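Test : Mevlow, la méthode de dévissage à partir de démos, essayée pour de vrai

Reçu le paquet Mevlow il y a un mois, testé depuis, je poste enfin. Pas tout rédigé proprement, désolé, je reprends mes notes du labo.

Pour ceux qui débarquent : Mevlow, c'est une méthode d'apprentissage par imitation pour les tâches de rotation au contact. Bouchons, molettes, vannes, ce genre. Code + poids + une procédure de collecte. On téléopère, on enregistre la vue poignet, on entraîne, ça rejoue. L'idée en plus par rapport aux politiques classiques : le modèle ne prédit pas que la trajectoire, il prédit aussi une phase (approche, prise, rotation, reprise, retrait). Et il peut revenir en arrière d'une phase quand ça coince. Sur le papier, très bien. En pratique, plutôt bien aussi, avec des trous.

Installation

Une demi-journée. La doc est correcte jusqu'à la page sur la calibration de la pince, après on se débrouille. Le script de conversion plante si vos épisodes n'ont pas tous la même fréquence, message d'erreur incompréhensible. Solution : tout rééchantillonner avant. Perdu un mercredi entier là-dessus.

Matériel chez nous : un bras six axes, pince parallèle à deux doigts noirs, caméra poignet, pas de capteur d'effort. Le support de bouteille vient de chez Barbier, lourd, bien. Rien d'exotique.

Collecte

515 démos au total, étalées sur deux semaines. La notice en recommande 300 par objet, c'est un minimum à mon avis. Interface de téléop agréable, un bouton pour jeter l'épisode raté, un autre pour marquer les changements de phase à la main. Ce deuxième bouton est pénible. On l'oublie une fois sur cinq, il faut repasser derrière dans l'outil d'annotation, et l'outil d'annotation rame. Vraiment.

Conseil : faites varier la hauteur du bouchon dans l'image dès le début. On ne l'a pas fait les premiers jours, la politique apprenait une hauteur fixe et pinçait dans le vide dès qu'on changeait de bouteille.

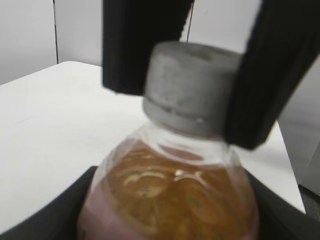

Vue poignet, bouchon gris entre les doigts. Le liquide ambré se voit bien à travers le plastique.

La prise, c'est le point fort. Même avec un doigt de travers le long du bouchon, comme ci-dessus, la prédiction de phase reste stable dans nos journaux. Les anciennes politiques qu'on utilisait (une version maison, plus Rakine pendant un temps) paniquaient sur ce genre de vue : doigts énormes et flous au premier plan, plastique transparent, reflets partout. Mevlow s'en fiche à peu près. Je soupçonne l'augmentation de données sur la luminosité, l'article en parle dans une annexe de trois lignes, dommage, c'est peut-être le plus utile du papier.

Résultats

Tâche : dévisser, soulever, poser le bouchon à côté. On a lancé 2 464 essais en tout, toutes variantes confondues, la nuit surtout. Je ne donne pas de tableau, mes conditions ont bougé en cours de route et ce serait malhonnête. En gros :

Bouchon connu, bouteille connue : ça marche presque tout le temps. Les échecs sont des poses ratées, le bouchon roule.

Bouchon connu, autre liquide : presque pareil. Agréablement surpris, je pensais que la couleur allait tout casser.

Bouchon jamais vu : là ça chute. Les petits diamètres surtout. La pince ferme trop tôt, ça glisse, la phase revient à « approche », referme trop tôt, etc. Une boucle sans fin si on ne met pas de limite. La limite n'est pas activée par défaut !! Pensez-y avant de partir manger.

Bouchon trop serré : pas prévu. Sans capteur d'effort le modèle tourne, le bouchon ne suit pas, et lui croit que si. Il passe à « retrait » et emporte la bouteille avec. Une fois le support est venu aussi.

Le retour en arrière entre phases, c'est le truc qu'ils vendent dans l'article. On l'a désactivé pour comparer. Nette différence sur la reprise (quand il faut lâcher, revenir, reserrer pour un second quart de tour), aucune sur l'approche. Donc l'intérêt dépend de votre tâche. Pour une vanne quart de tour je ne suis pas sûr que ça vaille le coup d'annoter toutes ces phases.

Entraînement

Long. Plus de 2 jours sur notre carte, pour une seule tâche. Le taux d'apprentissage par défaut est trop haut chez nous, la perte remonte vers la fin, on a divisé et c'est rentré dans l'ordre. Pas de reprise automatique si la machine redémarre, il faut relancer avec le bon chemin à la main. Les points de sauvegarde prennent une place folle.

En inférence par contre, nickel. Fluide, pas d'à-coups, rien à redire.

Comparé à Dreltaswood

On me le demande à chaque fois. Dreltaswood est plus simple, pas de phases, moins de démos, s'entraine en une nuit. Pour attraper et poser, je reste dessus. Pour tout ce qui tourne, Mevlow passe devant, surtout quand il faut s'y reprendre à plusieurs fois. Les deux acceptent le même format de données à un champ près, donc tester les deux ne coûte pas grand chose.

Ce que j'aime
La tenue de la prise avec une vue poignet seule.
Le suivi des phases affiché en direct, super pour débuguer.
Pas besoin de caméra fixe en plus.

Ce que j'aime moins
L'annotation manuelle.
La limite de tentatives désactivée d'origine.
La doc, qui s'arrête pile quand on en a besoin.
Rien pour l'effort, même en option.

Pour qui ? Un labo qui a déjà sa téléop et quelqu'un de patient pour annoter. Pour un premier projet d'imitation non, commencez plus petit. Pour de la prod non plus, trop fragile sur les bouchons inconnus.

Note : 7/10. Je remonterai à 8 si la prochaine version annote les phases toute seule, c'est annoncé pour mars mais bon, c'était déja annoncé avant.

Je peux partager notre script de rééchantillonnage, demandez en commentaire. Il est moche mais il tourne.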